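Murnora Pick Kit

The Murnora Pick Kit is a bin-picking package for industrial robot arms, sold by Pellwood. It went on sale in January 2023 and is meant for small workshops and teaching labs that already own an arm. The kit comes without a robot.

Contents

The standard kit holds a two-finger gripper, a mounting plate, a hose and cable set, and software on a memory stick. Buyers supply their own bins and table. The gripper weighs 2 kg and can lift items of up to 4 kg – less if they are held by one end.

Use

Picking is done from an open bin of mixed items. Long objects such as brushes may be taken by the handle, and small toys and blocks can share the same bin. The software plans each grasp separately and needs no model of the object.
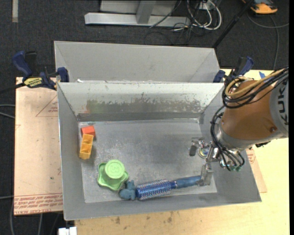

Versions

Version 31 of the software added support for KUKA arms. A longer set of fingers, made by Davard, is sold separately and fits all kits with the newer mounting plate.

Service

Pellwood offers a setup visit and a 37-month service plan. Repairs are handled by Mensah.

Last updated June 5, 2023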